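Detura Vanity, White
Item 3268

A bathroom sink on top, a place to hide things underneath. The Detura has a white cabinet with a raised-panel door and a black curved handle, easy to find at 6 a.m. with soap in your eyes. The chrome gooseneck faucet is sold separately, as faucets like to be. 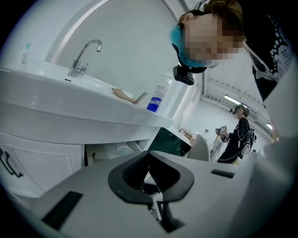 Detura in white, with gooseneck faucet and the usual counter clutter.

Next to the door is an open space for whatever you'd otherwise keep on the floor. Bottles will gather on the counter anyway. We make no promises there.

Ships from Harstead in 2 boxes. Allow 11 days. Pleso handles cost extra.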